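Handling laboratory, Broncombe
Notebook entry, June 14, 2025
Subject: hand-held grippers, comparison of fingertips on cloth

Purpose. To decide which fingertip is to be fitted to the hand-held grippers before the Ristport work begins in November. The choice lies between the flat Dulora tip, in use since the first sessions, and the angled Tseng tip. The arm-mounted version is outside this entry and will be treated separately.

Method. Each operator holds one gripper. The towel is placed on the table, one corner is raised and passed across, and the cloth is laid out again. Grip force is left at the operator's discretion, as in ordinary use. Jaw opening was checked against the gauge before the session and both units were within limits. The controller firmware was not changed between tips.

Flat tip. Satisfactory on a raised edge. On cloth lying flush with the table the tip tends to ride over the pile, and operators compensate by pushing down, which loads the finger joint. Of 14 attempts to lift from flat, 11 were completed without a second try. The earlier note on wear at the finger root still stands: one pair was withdrawn after 500 closures and should not be put back into the drawer with the good ones.

Angled tip. The slope allows the lower edge to slide under a fold with the wrist held at a more natural angle. Operators reported less strain in the forearm. Thin cotton has not been tried with this tip and no claim is made for it.

Camera. The wide lens keeps both fingertips in view throughout the closing movement. The housings take up a good part of the lower image, and this should be allowed for when the crop is set.
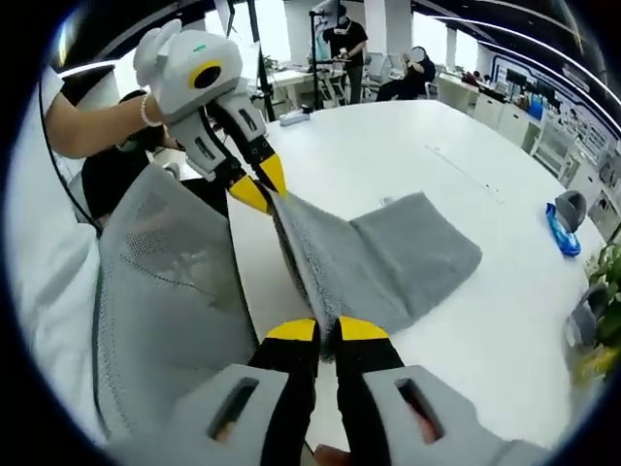

With two operators at one table, the handover requires an agreed order of release. It is proposed that the receiving operator closes fully and says so before the other opens. Verbal confirmation was adopted part way through and should be written into the procedure.

Outstanding. Repeat the flat lift with the angled tip, same number of attempts. Run one pair of angled tips to over 1,000 closures and inspect the root. Order spare screws from Tseng; the present ones are shorter than the drawing states. Label the two chargers.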